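Visit to the Pelten packing rooms, May

Pelten opened its packing rooms to visitors for one afternoon in May. The building is on Dekari Road, 15 minutes on foot from the station, and the entrance is round the back by the loading bay. Entry was free. Bags had to be left in lockers near the door.

The tour began in the storeroom, a long room with shelves up to the ceiling. Flattened cartons are kept at one end and small boxes at the other. Pelten buys most of its board from Khoury, and it arrives on pallets of 300 sheets. The second-hand cartons go on a separate rack and are used again for as long as the bottoms hold. Our guide said a good one lasts three or four trips.

Next came the folding benches. We were each given a flat box and shown how to make it up, sides first and then the end flaps. Mine came out crooked. The regular staff manage around 200 an hour at busy times, and the two we watched were talking to each other the whole way through.

The sorting room was the part I had come for. Pelten packs small parts for craft and games shops, mostly buttons, counters and discs, and each order is made up by colour and size. Hillel, the largest customer, had an order going out that afternoon for 302 mixed bags. The bags are weighed before they are sealed, and anything under weight goes back to the start of the line. I asked about spare pieces and was told they are put in a tub and sorted again at the end of the shift.

There were trestle tables along the far wall with boxes and loose pieces set out on them, and we had time to look round by ourselves. It got crowded by three o'clock. I would go earlier another time.

Tea and biscuits were served in the canteen, with a small stall selling ends of lines. I bought a bag of wooden counters and two flat boxes. The last tour left at four. There is a car park, but it was full when I walked past, and the bus stops at the corner. 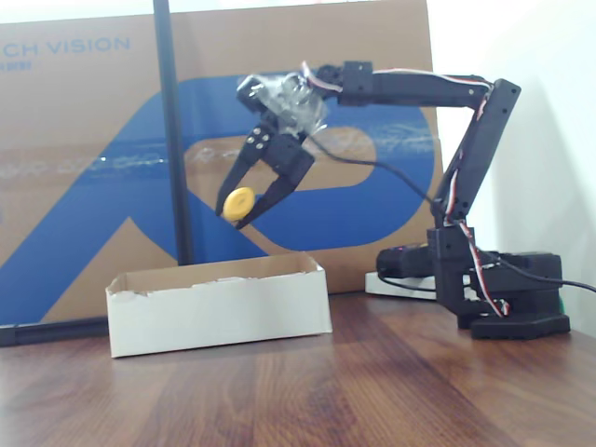

A yellow disc over an open white box, Pelten packing rooms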